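Chapter 4
Can It Do the Dishes Yet?

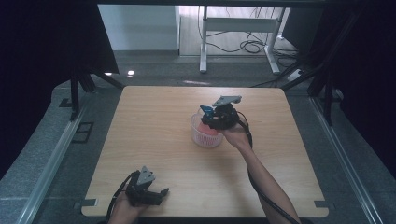
I've been asked that question at pretty much every family dinner since graduate school, usually by somebody standing at a sink. My short answer is "sort of." This chapter is the long one, and I'm going to take my time with it, so get comfortable!

Let's start with a chore so small you wouldn't put it on a list: taking something out of a basket. You reach in, your fingers find the thing, and out it comes while you're thinking about lunch. Now try writing down what you did. How far did you open your hand? Did you touch the rim? When did you know you had hold of it? My students in September usually fill half a page and then admit they left out the part where the basket slides (it always slides).

Back when I taught with Nazma Wanigasekara, we ran this exercise with kitchen tongs, one pair in each hand. I recommend it. Within a minute you find out how much work your palm and fingertips have been doing for you all these years. People who are perfectly good at laundry suddenly can't pick up a sock.

Machines do much better when the chore holds still. The Denderix packing line, which we'll take apart in Section 4.2, puts 666 identical cartons on pallets in a shift and hardly ever drops one. Each carton arrives in the same spot, facing the same way. Ask that same arm to clear a breakfast table and it has no idea where to begin — and neither would you, if you'd only ever met cartons.

Then there's the Dalum trial in Section 4.3, my favorite in the whole book. The arm there emptied a small bin correctly 98 times in a row, with one kind of object. With 18 kinds mixed together it got through up to 50 tries before a person had to step in. Is that good? Liudmyla Maksymiv, who ran the trial, thinks so. I'm less sure, and we argue about it at some length in the notes.

Before you read on, pick one chore you did today and write down each thing your hands did, in order. Keep the page somewhere safe. You'll need it for Section 4.1, where we start with the grip.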